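### 4.2 Lodging distance and walking load

Package price is the variable most operators place first in their listings, and it is the one pilgrims compare first. Our survey suggests that it is a weak predictor of how a group rates the trip afterward. Distance between the hotel and the sanctuary was a stronger one. We coded each of the 233 returned forms for the walking distance printed in the contract, using 3000 meters as the upper limit; groups housed beyond that limit were moved by bus and are treated separately in Section 4.4.

Forms came from two operators, Urkanance and Carkgate. Both sell Umrah packages year-round and both assign a group leader on arrival. They differ in how rooms are allotted. Urkanance fixes the hotel at the time of booking, while Carkgate names a hotel class and confirms the building later, in some cases after the visa has been issued. Respondents who learned the name of their hotel late reported lower satisfaction even when the building was close.
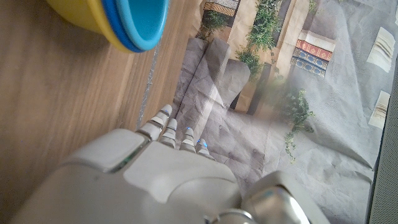
**Figure 3.** White robotic hand with segmented fingers over a tabletop, with two nested bowls.

Age had the expected effect. Pilgrims traveling with a parent or grandparent gave distance more weight than any other item on the form, including meals and room size. Wheelchair requests were recorded for 44 respondents, most of whom had not raised the matter before departure. Neither operator's booking form asked about it directly — the question appeared under "other needs," a free-text field that was usually left blank.

We fitted an ordered model following the Murthy procedure, with distance, season and group size as predictors. Season was reduced to two levels, Ramadan and all other months. The distance term kept its sign in both levels but was smaller during Ramadan, when crowding on the approach roads lengthens every walk and hotels at different distances become harder to tell apart by travel time alone. Group size had no clear effect once distance was included.

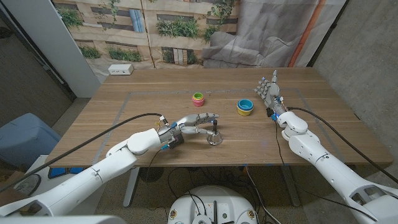
**Figure 4.** Two white robot arms over a wooden table; gray tape outlines the work area.

A limit of the data should be noted. Contract distances are measured by the operator, and the starting point is not stated. A check of the Tillemen route maps showed that some distances ran to the edge of the outer courtyard and others to a named gate. We kept the printed values, as these are what the buyer sees when choosing a package.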